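**FOR IMMEDIATE RELEASE**

**Grokley, Saturday, April 27, 2019**

# Waturen to bring bar soap back to 43 guest houses

Waturen, the Grokley-based supplier of washing goods to the hotel and guest house trade, today announced that 43 guest houses and small hotels will replace single-use bottles of hand wash with solid bar soap before the summer season. The change will cover 644 guest rooms. Deliveries begin in May.

The soap will be supplied under the company's Mowat label, which has until now been sold mainly to schools and workplaces. Mowat bars are made in two sizes, a small bar for the washbasin and a larger one for the bath or shower. Both are unscented and supplied in a plain paper wrapper. A lightly scented version has been requested by several of the participating houses and will be considered when the first season's orders have been reviewed.

Each room will also be provided with a soap dish. Participating houses may choose from a range of dishes or continue to use those they already own, provided that water can drain from the bar between uses.
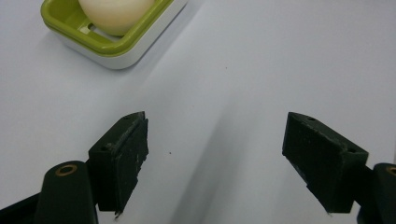
*A two-part soap dish with a green insert in a white base.*

## Background to the scheme

Bar soap was once the usual choice in guest accommodation across the Grokley area. Over the past two decades it has largely given way to small bottles, which are quick to set out and look the same in every room. Owners have told Waturen that the bottles take up a good deal of storage space, are often thrown away half full, and must be ordered in quantities that do not suit a house with only a few bedrooms.

In the autumn of last year the company invited owners to take part in a trial lasting one season. Eight houses agreed. At the end of the trial, housekeepers and owners were asked to complete a written questionnaire, and guests were invited to leave comments on a card beside the basin. A total of 121 cards were returned. Of these, 54 made a direct comment on the soap, and most of those comments were favourable. The remaining cards dealt with other matters, chiefly breakfast times and parking, and were passed to the houses concerned.

"We are grateful to every guest who took the time to write," said a spokesperson for Waturen. "The criticisms were as useful to us as the praise. Several people found the original bar too large for a short stay, and one or two said that it slipped out of the hand when new. The smaller bar has been reshaped with a flatter underside, and we believe it is the better for it."

The spokesperson added that the company did not expect every house to abandon bottled products at once. Owners may keep bottled shampoo and shower gel in their bathrooms for as long as they wish, and the scheme makes no demands about other supplies.
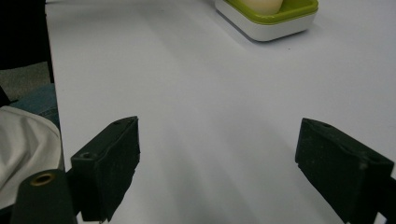
Participation is open to any house with no more than 30 bedrooms. Owners sign up for a single season at a time and may withdraw on one month's written notice. There is no joining fee. Orders are placed monthly, with a minimum of one carton, and cartons that have not been opened may be returned for credit at the end of the season.

Houses in the centre of Grokley will receive their first cartons in the opening week of deliveries. Those in the outlying villages will be supplied over the two weeks that follow. Owners who have asked for an evening delivery will be contacted separately to agree a time.

## Advice for housekeepers

Waturen has prepared a short printed guide for housekeeping staff, which will be enclosed with the first carton. It covers storage, the setting out of a fresh bar on arrival day, and the collection of used bars on departure. Bars should be stored in a dry cupboard away from direct heat, and older cartons should be used first. A new bar must be set out, in its wrapper, for each new guest – a used bar should never be left for the next arrival, however little of it has gone.

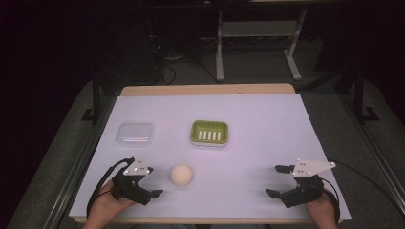 The most frequent complaint about bar soap, both in the trial and in the company's earlier correspondence with owners, is that it turns soft. Softening is nearly always a matter of standing water. A bar left in a flat saucer sits in whatever has run off it, and by the second morning the underside has usually begun to spread. The guide therefore recommends a dish with a raised rim and an open floor. The lime-green dish seen here, with its row of white drainage slots, is the type the guide has in mind: the bar rests across the ribs and the water has somewhere to go. Dishes should be rinsed and wiped at every room change and washed in warm water with a soft brush once a week. Strong descalers are not needed for plastic dishes and may dull the surface.

The guide also asks staff to keep the dish away from the direct fall of the shower. Where a bathroom has no suitable shelf, a wall-mounted dish may be ordered at cost price through the usual order form.

## Collection of used soap

Used bars will not be treated as general waste. Houses will be given a lidded collection box, to be kept in the linen room or store, and full boxes will be taken away by the Waturen driver when the next order is delivered. The collected soap will be sorted by the Sikivik project, which cleans and reprocesses it for use as laundry soap. It will not be returned to guest rooms in any form.

Sikivik has asked that wrappers, tissues and other bathroom waste be kept out of the collection boxes. Very small pieces of soap are welcome and should not be pressed together by staff before collection. Wet pieces should be left to dry on a tray for a day before they are boxed. 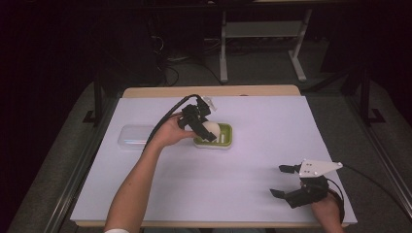 **Waturen Press Office**
*Media and Trade Enquiries, Grokley*

An open afternoon for owners and housekeeping staff will be held at the Waturen showroom in May. Visitors will be able to handle both sizes of the Mowat bar, compare the available dishes and speak to members of the delivery team. Members of Sikivik will also be present to answer questions about collection. Places are limited and should be reserved by telephone or in writing. The time will be confirmed to those who have booked.

Owners who did not respond to the original invitation but wish to join for the present season may still apply. Applications received after deliveries have begun will be accepted where stock allows, and otherwise will be held over to the autumn. Applicants should state the number of bedrooms, the months in which the house is open and whether wall-mounted dishes will be required.

**Notes to editors**

- Waturen supplies soap, towels and bathroom fittings to small accommodation providers in and near Grokley.
- Mowat is the company's own label for solid soap.
- Sikivik is an independent soap recovery project and receives no payment from guests or participating houses.
- Copies of the housekeeping guide are available from the Press Office on request.

**ENDS**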